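Stone counters are back. Or never left, depends who you ask in Trenton, where half the kitchens on one street got redone in the same year and every one of them went brown. Not white. Brown, blotchy, a bit moody.

White had a long run. Too long maybe. Shows every coffee ring, and people got tired of wiping. Ramum, a small stone yard out by the rail line, sold 119 slabs last year and says the dark ones went first. Price for a mid-size kitchen there: $2386, fitted. Sink cutout extra. Always extra.
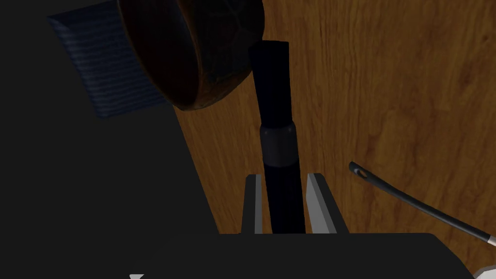
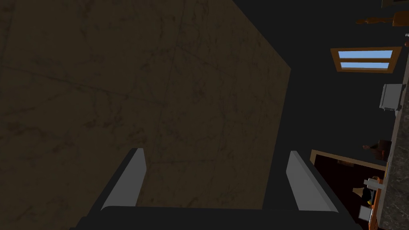 Dark on dark: a black cylinder, first picture, and brown marble-look surface, second.

Tile or slab? Tile is cheaper and you can do it yourself over a weekend, sort of. Seams are the catch. Grout stains, then you're in there with a toothbrush. Slab is heavy, needs 2 people minimum and a cabinet that wont sag.

Sealing. Do it. The Montecinos showroom tells buyers to reseal every 9 months, more if you cook with a lot of lemon or vinegar. Most people forget and then teh ring is there for good.

Lighting matters more than the sample does. A chip that looks warm in the store can go green at home under a cheap bulb. Take it home, leave it by the stove overnight, look again at breakfast. Clodel lends samples free for a week. Bring them back, they do call.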